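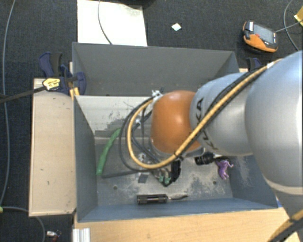 Widolwood Robotics Club · @widolwoodrobotics · January 29, 2022

1/ ok bin picking thread, as promised, typing this between runs so sorry in advance

2/ for anyone new: we're a student club, the project is called Pilia, and the job is simple to say. arm reaches into the bin, picks a thing up, puts it down in the other half. then again. and again

3/ big KUKA arm, green tips on the gripper, cables everywhere. yes we know about the cables

4/ the yellow hose is my whole personality now. if the wrist turns too far the loop pulls tight and we have to stop and unwind. so half of this week's code is just "please dont turn that way"

5/ target for the Nutsugah Cup in March is 1000 logged picks. we've got 66. SIXTY SIX. send biscuits

6/ objects so far: torch-shaped black thing (rolls), long wrinkly green thing (bends, horrible), little purple animal (everyone's favourite, legs get stuck in everything)

7/ the flat bits are worst tho. anything thin and dark on a grey floor and the vision just shrugs. tried turning the lights down, worse. tried turning them up, differently worse

8/ someone asked why the bin is clamped. first week it wasn't. arm nudged the wall, bin went for a walk, every position we'd saved was wrong. clamps cost less than another evening of that

9/ the scrapes on the floor of it are mostly from us getting the height wrong. a few mm too low and you hear it down the corridor. we now come down slow for the last bit and stop if the force goes up

10/ software stuff: grasp planner is Kernumero, second year running. last year's version tried 2000 candidate grips per object and took forever. new one throws out the silly ones first. much quicker, a bit less clever, fine by us

11/ also whoever left the handheld controller on the carpet, pls put it back on its hook. I have nearly stood on it twice

12/ q from replies: can first years join? YES. no experience needed, you'll start on resetting the bin and labelling logs like we all did. dull but you learn what a bad grasp looks like very fast

13/ q: do you let it run on its own? no. one person on the stop button whenever it's moving, no phones, swap every half hour

14/ next up: retune the approach angle so it comes at things near the walls without the wrist getting in teh way. then the green thing again. wish us luck

15/ right, arm's free, my turn. more when we hit 100

2 min read
Last updated 2310 hrs
We use cookies to remember your settings. Accept / Manage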